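Leave the good hex keys on the bench

I've been looking after the arm in our little workshop in Parnville for a bit over two years now, and I have an opinion I can't seem to keep to myself any more. We spend far too much time on the clever end of these machines and nowhere near enough on the bolts. There, that's it, that's the essay. But I've been given a whole page, so let me go on a bit.

When I took over the cell I was handed a folder. It had a very nice section on the software, with colour diagrams, and then one line near the back that said "check mounting hardware regularly". Regularly! What's regularly? Every shift? Every June? I asked at Segura, where the arm came from, and got a friendly answer that came down to "depends how hard you work it". Fair enough, I suppose, but you can't put that on a calendar.

So I made up my own routine, and I'll defend it to anyone. Every 70 hours of running I stop the arm, lock it off and go over the base bolts, the tool flange and the two cable clamps on the forearm. I do them in the same order every time, base first. Each bolt gets a stripe of paint marker across the head and onto the metal beside it, so if the bolt has moved the stripe doesn't line up. It's an old trick and I certainly didn't think of it. Truck mechanics have been doing it on wheel nuts forever. Mine are yellow, and if I ever replace a bolt it gets a white one so I know it's newer than the rest.

People tell me this is overkill for a small arm that moves light things about on a table. I used to half believe them. Then one autumn our placing went off, only slightly, and I did what everybody does - I blamed the calibration. I ran it again. I ran it again with the lights off. I rewrote the offsets, and then I couldn't remember the old offsets, so I had two problems. I lost 5 days to that. What was it? One loose screw on the flange, behind the adapter plate, where you can't see it without taking the tool off. A quarter turn and we were back where we'd started, except for my mangled offsets, which took me another afternoon.

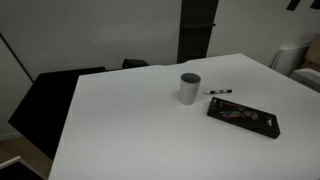
Which brings me to the tools themselves, and here I get properly worked up. Every cell should have its own set of hex keys, and they should live at the cell. I don't care if there's a gorgeous tool cabinet down the hall. If I have to walk down the hall I'll tell myself the bolt is probably fine, and so will you. I'm fond of the colour-coded sets, because after a while your hand just goes to the right one (ours for the flange happens to be green, yours will be something else) and you stop grabbing the one that nearly fits. The one that nearly fits is how you round out a socket head, and then you're drilling, and swearing, and your whole day's gone.

Same goes for a marker. Keep one at the bench, write on the tape, write the date and what you did. I've inherited machines where the entire service history was in somebody's head, and that somebody had moved to Griltside and stopped answering emails. Ours has a strip of masking tape on the side of the controller with the hours on it. The last entry reads 3963, flange and base OK, left clamp nipped up. Anyone can walk in, read that, and know more than the folder would ever tell them.

I had a good argument about all this at the Rustimgate open day. A fellow there was very keen on a sensor package that listens to the joints and warns you when something's working loose. I don't mind the idea! I'd probably buy one if it were cheaper. My grumble is that it gives you one more thing to look after, with its own bracket and its own screws, and I'd bet my lunch those screws don't get checked either. He said I was being old-fashioned. I said I was being cheap, and we left it there on good terms.

There are fair things to say against my way. It does take the arm out of use, and if you're running flat out that hurts. You can also do harm by fiddling, and I've seen someone "just snug up" a bolt until it sheared, so please use a torque wrench for anything that has a number written down for it. The hex keys are for getting covers off and for the bits where the manual shrugs. And if the stripes all line up, leave the thing alone. Looking is most of the job.

What I'd really like is for the makers to put a proper table in the manual, every fastener with its size and its torque and how often to look at it. Put it at the front, ahead of the software. I've started writing one for our arm, and I'm stuck on the wrist, because there are two screws in there I still can't find a figure for.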